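Potitz bath towel, lavender, set of 2

I bought this set in January, after my old towels became thin like paper. It is thick and drinks the water well, but it needs a long time to dry – in my small bathroom around 17 hours. The first wash left many purple threads in the filter, so please wash it alone. After 20 washes the color is still good and the loops are not pulled out. I don't use softener. For the price I am content, and I will order the hand size also.
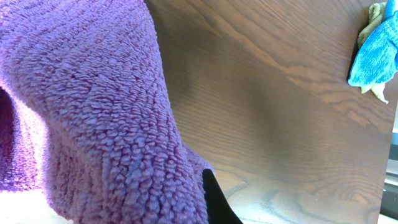
Delivery took six days.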